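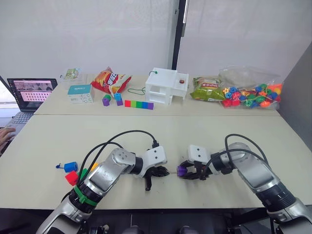
Two-armed sorting station with colored beads and blocks, Storirthorpe

The Storirthorpe packing shop is a workplace in Ivport that assembles toy and craft sets for mail order. It is known for the gradual introduction of two-armed robots at its sorting tables, a program run with the equipment supplier Kubo.

Background
The shop was opened by the firm Barus to fill orders for lacing beads, blocks and small gift packs. Until the program began, all picking was done by hand. A worker handled up to 2000 pieces in a shift, and wrist strain was a common complaint.

Operation
Each station has two arms with multi-fingered grippers, facing the operator's work across a shared table. The arms pick up single pieces and place them in sets. Operators choose the order list on a computer, refill the table and deal with pieces that have been dropped or wrongly placed. Sealing and final inspection are still done by hand.

Effects on staff
The shop employs 185 people, of whom 13 were retrained as station operators in the first year. Training takes 10 working days and is paid at the normal rate. Under an agreement signed in August, no permanent post may be ended as a result of the program. Seasonal hiring has fallen, and the agreement does not cover seasonal workers.

Anqi Peng, the shop's head of operations, has described the main change as a move from steady hand work to supervision. Staff representative Miyuki Okabe has reported fewer complaints of wrist pain, but more of boredom and eye strain. Operators now change tasks every two hours.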